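7 min read
Share 14 | Comments 3

4.2 Clearing small items from a counter

Of the chores in our list this one looked easy on paper. A small item is out on a surface, the arm goes over, takes it, and puts it where it belongs. A person does it while talking on the phone. We ran 129 trials in the Kumo simulator using the Undley policy, no retuning between rooms. Success was counted only if the item ended up in the right bin and nothing else got moved.

Overall 81 trials passed. Plain surfaces gave few problems. Patterned ones did, expecially small tile with mixed light and dark pieces, where the policy seems to take a dark tile or a shadow for an object. See Figure 3 for a tiled case, small banded target near the gripper. 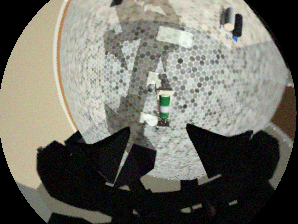 Figure 3. Simulated view over the gripper. Green and white banded cylinder at center, on a tiled surface with a broad shadow to the left.

Shadows were the bigger trouble. With room lights set flat, failures on tile dropped by 30 percent. Not a fix, kitchens have windows. Kuhlmann (Hartmut Kuhlmann, Cloltberg) suggested training with moving light sources, which we started in June but do not report on here.

Second problem, resolution. Small targets come out soft at the edges and the policy cannot tell a gap from a dark band. In 11 trials it closed short of the item and reported a grasp anyway. The Radebe baseline did the same thing, though less offen.

So, ready for a real kitchen? Not on these numbers. Wiping and drawer closing are closer, see 4.3.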